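Surface-fixing aluminium balustrade posts to a timber deck – blocking or through bolts?

Outdoor Structures > Decking and Railings
Posted 25th September by gurnine_deck

I am fitting a powder-coated aluminium balustrade to a raised softwood deck at the back of the house. The deck is 641 mm above the lawn on the long side and close to level at the house end. Joists are 47 x 150 treated, running away from the house, with a doubled rim joist across the front. Boards are 28 mm.

The posts came from Pimentel as a surface-fix kit: square base plate, four holes, coach screws supplied. The leaflet says "fix to a sound structural substrate" and gives nothing further on timber. The screws are 10 mm diameter and will pass through the board and perhaps two thirds of the way into whatever is underneath. At the front edge only two of the four holes land over the rim. The other two land over nothing.

I have fitted one post as a trial. It is tight at the base, but at handrail height it moves more than I would like when pushed outwards, and I can see the deck board lifting slightly at the back of the plate.

Do I need solid blocking under every post, and if so, are the supplied screws good enough once it is in? Also, is there any objection to stainless bolts through an aluminium plate? The boards are already down, but I can get underneath at the front with some crawling.

Posted by Fletesbridge Joiner

Yes to blocking, and no, I would not use the screws.

The movement you describe is the board bending. A push at the handrail turns into a large pull on the inner pair of fixings, and at the moment those are holding on to 28 mm of decking and nothing else. Tightening the outer pair will not help.

What I fit under each post on a job like yours:

Two lengths of 47 x 150 between the joists, on edge, hard up against the back of the rim and bolted to it. Where the plate reaches further back than the two pieces cover, add a third. All four holes should have solid timber below them, with at least 19 mm between any bolt and the edge of the piece it goes through.

Structural screws from both joists into the ends of the blocking. Skewed nails are not enough here, as the blocking has to resist twisting.

Through bolts, M10 A4 stainless, full depth of the blocking, with a 50 mm square plate washer and a nut underneath. Round penny washers pull into softwood over a couple of seasons.

Check the rim itself as well. If it is only nailed to the joist ends, the whole rim can roll outwards with the posts attached to it, and it will feel exactly like a loose post. Angle brackets or tension ties from the joists to the blocking cure that.

On stainless and aluminium: the risk is where bare metal meets bare metal and water sits. Use nylon sleeves in the holes and a nylon washer under each bolt head – the coating will get scratched by the washer otherwise and start to lift from that point. Touch up the hole edges before assembly. I would also put a 2 mm rubber or EPDM pad under the plate, trimmed flush, so that water does not creep in along the grooves of the boards.

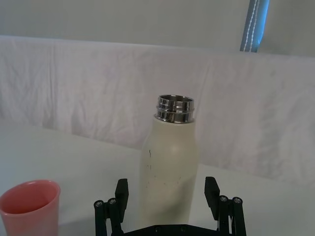

Drill the bolt holes 1 mm oversize and brush preservative down them before the bolts go in. Let it dry for the time on the tin. Go back to the nuts after the first dry summer, as treated timber is often fitted damp and shrinks. I did a deck in spring and by August every nut took another half turn.

Posted by karner.rails

just use longer screws. Mine are 150 mm into the joist and have been fine for years, Karner posts not Pimentel but the same sort of plate

Posted by Fletesbridge Joiner

Longer screws work where there is a joist under all four holes. The original post says there is not. A screw in tension also relies on the thread staying tight in wet timber, and a bolt with a plate underneath does not.

One addition on the height. The drop may decide what loading and rail height apply, and it should be measured from the finished ground at its lowest point along that side, so check the lawn in more than one place. Building control will tell you over the telephone which figures they want. Have the maker's post spacing to hand, as the load on each post goes up with the gap between them.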